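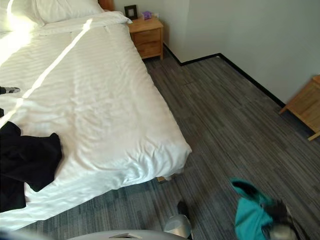 Guest Services and Linen, Rallau Lodging Group
Reports > Funders > Linen Reuse Pilot
Last updated 13 June 2019

Progress report to the Voris Fund, prepared by Gráinne Cullinane

The pilot has run at the Pustau house since April. Guests in 40 rooms are asked to hang a card on the door if they don't need fresh sheets. The grant application promised a drop in laundry of up to 39 percent. I didn't believe that number when we sent it in and I don't believe it now.

The drop so far is 22 percent. Even that needs care. Our laundry contractor, Suwannarat, changed how it bills during the same weeks, and duvet covers that used to go on one line are now split between two. I have asked for the old-style totals and am still waiting.

We collected 1,467 cards. Many had no room number, and housekeeping says a fair share were hung by guests who were checking out the next morning – sheets we would have washed anyway. White bedding also shows every mark, so some beds get stripped whatever the card says.

Spending is within budget, mostly on printing. I would hold off on the second house until the billing question is settled. The marketing office wants to announce the savings this summer. I have asked them to wait for the contractor's totals.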